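The man who waits for the acid
14/07/2019

When I arrive at Mirumum, the small estate where Sebastião Vasconcelos makes his white wines, he is on his knees behind a tank, looking for a lost clamp. He finds it, washes it, puts it in his pocket and only then shakes my hand. We sit down outside, at a stone table under a fig tree, and he brings two glasses and a bottle without a label.

I came with the idea to speak about one wine, the Zoltent, which many readers of these pages have asked about after the tasting in November. But Vasconcelos prefers to start with the land. The estate has three parcels, he explains, and the highest of them is the reason why he bought the property.

"My father told me it was a stupid parcel," he says. "It is steep, you cannot bring a tractor, and the grapes are ripe two weeks after everybody has finished. He was right in everything. But I tasted the grapes and they had an acidity that I did not know from our region. I thought, I can wait two weeks for this."

He has now waited thirteen times, one for every harvest he made here. The first ones, he admits, were not good. He picked too early because he was afraid of the rain, and the wines were hard and green, with a smell of cut stems. He sold them in bulk and kept a few bottles to remember.

"I open one sometimes for people who want to make wine," he says. "It is a very short lesson."

The change came with Yiran Xia, who arrived as a student for a single harvest and is today responsible for the cellar. She joins us after a while, with purple hands, although there is no red wine in the glasses. She has been cleaning the barrels of Xavier, the only red of the house, a small field blend which carries the name of the previous owner of the vines.

I ask her what she changed first.

"The pressing," she answers. "It was too fast. Sebastião had a press which was too big, so everything was finished in one hour and then the juice was full of solids. We bought a smaller one, and now we press the whole bunches for a long evening. You have to stay awake, this is the only difficulty."
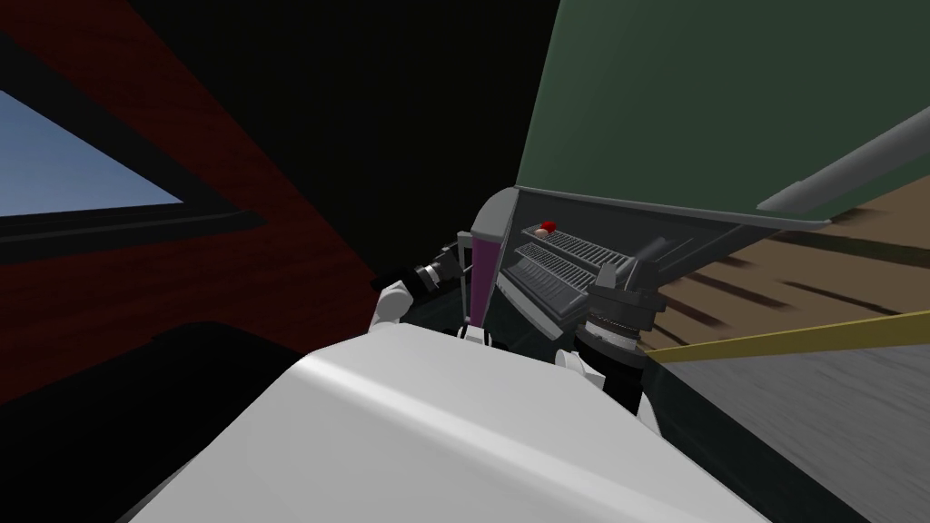
A gray appliance between two robot arms, in a computer-rendered view.

After the pressing the juice rests for a night in the cold, and then it goes to old barrels with everything fine that is still floating in it. No yeast is added. Xia tells me that the fermentation of the last Zoltent took until spring, and that at one moment it stopped completely.

"I did nothing," she says. "I wanted very much to do something. I went there each morning and put my ear to the barrel. Sebastião told me to go on holiday."

"She did not go," says Vasconcelos.

We taste it now, from the bottle without a label. The color is pale, with a little green in it. The nose is closed at first and then gives lemon peel, wet stone and something like fresh bread. In the mouth it is narrow and long, with a salty finish, and the wood is present only as a certain roundness in the middle. I find it better than in November, when it seemed to me a bit severe. Vasconcelos would like that people keep it for some years, but he knows that most bottles are opened the same week they are bought.

There are 800 bottles of it in a normal vintage. I ask if he would not like to make more, because the wine is always sold before summer.

"From where?" he says, and points up to the hill. "The parcel finishes at the wall. After the wall it is my neighbor's, and he has goats. I asked him once about the land. He asked me what I would do with the goats."

What he can do is to work better with the lower parcels. From there comes Kaltero, the simple white of the estate, which is fermented in steel and bottled early. It was nearly abandoned some years ago, when the wine was thin and the price did not pay the glass. Xia convinced him to leave it longer on the lees and to pick in two passages – one for freshness and one for body. I taste this one too. It has pear and a little fennel, it is direct and clean, and I would drink it with sardines without thinking much.

"I am more proud of Kaltero than of the other," Xia says. "With the high parcel, the place makes the work if you do not disturb it. With Kaltero we had to understand what was wrong."

Before I leave we go down to the cellar to taste the new vintage of Zoltent from the barrel. It is still cloudy and smells of apple skin. Vasconcelos spits in the drain, says nothing and looks at Xia. She tastes again from the second barrel, then from the first.

"Not yet," she says, and puts back the stopper.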